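Home | About Us | Classes | Supplies | Visit | Contact

About the Skitivville Small Tray Workshop

We love small trays! Little rimmed ones, the kind that fit in front of you with room left over on the table. 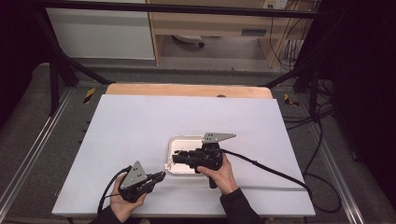

It all began in January, when a few of us in Skitivville wanted a place to make and arrange small things without clearing off the kitchen table every night. We found a bright room on the Stutadcombe side of town and got going. Now we run classes for beginners, open table hours, and a supply shelf that keeps getting fuller.

Most people start with our first class, Tray Basics. You pick a tray, line the bottom with paper or felt, and work out where your pieces go – buttons, beads, shells, paper shapes, whatever you like. It sounds simple and it is, but the afternoon goes by so fast! After that comes Lumbao, our own name for the class where you cut thin strips and fit them along the inside of the rim. Corners are the tricky part, and we spend plenty of time on corners.

We're big believers in a plain white work surface. Pale pieces can be hard to find on it, true, but colors look the way they really are and it wipes clean in a minute. Please bring your board back to the rack when you're done, and check under the table for dropped bits.

The supply shelf has 300 trays in the small size and 100 in the next size up (the bigger ones go quickly before the holidays, so ask early). Our spring show, the Donico, had 606 finished trays on display, and we're still finding beads from it.

Classes last 3 hours with a break in the middle. Beginners are welcome at all of them except Lumbao, where we ask that you take Tray Basics first. Come say hello!

Page updated August 7, 2025

Comments

beadjar: Took Tray Basics with my sister and we both signed up again on the way out. Do you sell the felt by the sheet?

millpondknits: The corners got me too, but my second tray came out so much neater.

oldbuttonbox: Is there parking on the Stutadcombe side, or should I walk over from the library?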